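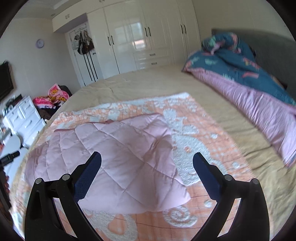
Speaker notes: Keeping guests warm without heating the whole house
Small Inns Day, Drelance, 2026-06-24

Slot is 20 minutes plus questions. Skip the boiler section if we start late.

Opening
Say who I am and that I run Fagundes House, an old building with thick walls and bad windows. Ask for hands: who left the heat on all day last October in rooms that were empty? Wait for the hands.

The problem
We used to set every radiator the same on the first cold day and leave it. Gas bill went up, guests still complained. Complaints were nearly all about two things: cold feet at bedtime and drafts by the window. Very few were about the air in the room.

Layers
A quilt plus a throw is easier to live with than one heavy comforter. Couples rarely agree on how warm a bed should be, and a throw can go on one side only. Polyester fleece dries fast, cotton quilts don't. Budget for dryer time. Mention that we lost a whole load to a hot cycle. Wash new colors alone the first time.

Spare blankets: put them where people can see them. Ours were on the top closet shelf and guests called the desk at midnight asking for one.

Windows
Heavy curtains, floor length if there's no radiator under the sill. Foam strip around the sashes. Replace it every fall, it flattens. The Irico rooms on the north side needed it twice.

Heating
Empty rooms stay low. We bring a room up to 70 two hours before check-in. Timers are from Helto. They work fine but the manual is poor, so tape the settings inside the cover.

Numbers slide
27 beds. 80 throws, counting the ones in the wash. Leave this up while people write it down.

If asked about electric blankets: we don't use them, talk to your insurer.
If asked about allergies: no feathers anywhere in the house, saves a conversation at the desk.

Handout is by the coffee. Take the clicker back to the front table.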